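Search Clanside Search for: Go

Review: the Firar Soy Candle Kit

June 22, 2024
By Tolera Workneh

Last updated 9:40 a.m.

I have made candles on and off for several winters, mostly with wax bought in bulk and jars saved from the kitchen. The Firar kit is aimed at people who have never done it. I bought the larger of the two sizes in April and have used up most of it.

The box holds 900 grams of soy wax flakes, a metal pouring pitcher, six tins with lids, a bundle of pre-waxed cotton wicks, stickers to hold the wicks down, a dial thermometer and two small bottles of scent. The scents are fig and cedar. There is a folded instruction sheet printed on both sides, and the type is small.
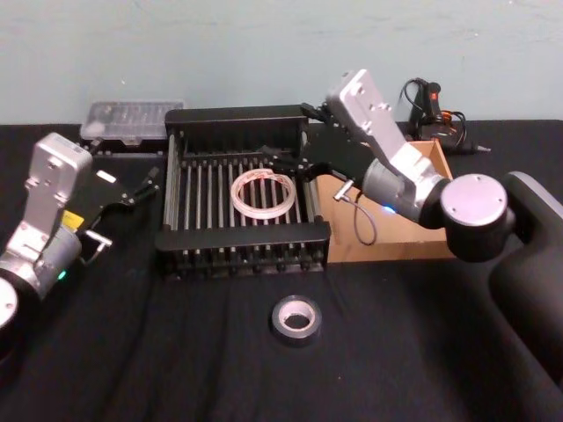
The pitcher is the best thing in the kit. It has a proper spout that doesn't drip down the front, and the handle stays cool enough to hold over a pan of simmering water. I have paid more for worse ones. It takes 400 grams of flakes at a time, which fills half the tins, so plan on two batches.

The thermometer is the weak part. Mine read low by several degrees when I checked it against a digital one, and the clip slid down the side of the pitcher every time I stirred. The sheet tells you to add the scent at 170 degrees and pour a good deal cooler than that. If your thermometer is wrong you won't know it until the tops come out rough. I switched to my own after the first batch. 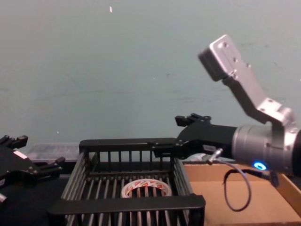
Clanside, Issue 170

Wicks were fine. They stood up straight, and the stickers held through pouring. I centered them with clothespins laid across the rims, although the kit does come with two metal holders. Two is not enough for six tins.

As for scent, the cedar is good. It smells like a pencil drawer, and you notice it across the room once the candle has burned for an hour. Fig is faint when lit and quite sweet when cold. In-ho Pyo, who tested one of each for me in a small apartment, liked the fig better and said the cedar was too much with the windows shut. So room size matters here.

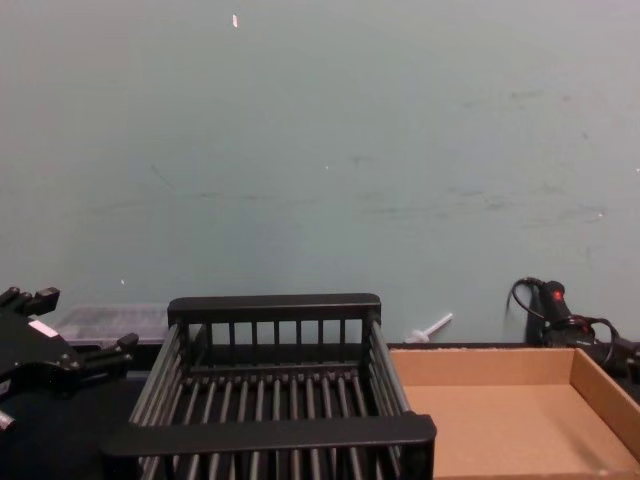 Cleaning up is the usual job. Wipe the pitcher with paper towels while the wax is still liquid, then wash it in hot water with plenty of dish soap and let it drain. Don't pour leftover wax down the sink. I let mine set in a paper cup and melted it again with the next batch.

I also compared the tins with the ones in the Plollgate starter set, which costs a bit less. Plollgate's are thinner and one arrived dented. Its flakes melted faster, though, and its instructions are easier to follow, with a drawing for each step. Neither set has enough scent to go much past the amount the sheet suggests.
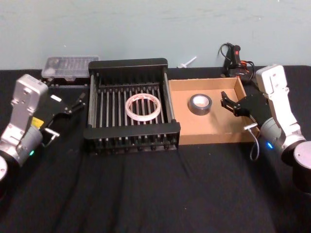

The table, covered with black cloth.

Let the finished candles sit for a week before you light them. The sheet says two days, and mine smelled weak at two days. Burn time on the first tin was close to what the label claims, and the flame stayed small and even. The second tin tunneled a little until I gave it a longer first burn.

Would I buy it again? The refill pack, yes, with the cedar only. For a first kit it is a fair choice if you already own a thermometer you trust.

Good: pitcher, wicks, sturdy tins
Not so good: thermometer, tiny print, only two wick holders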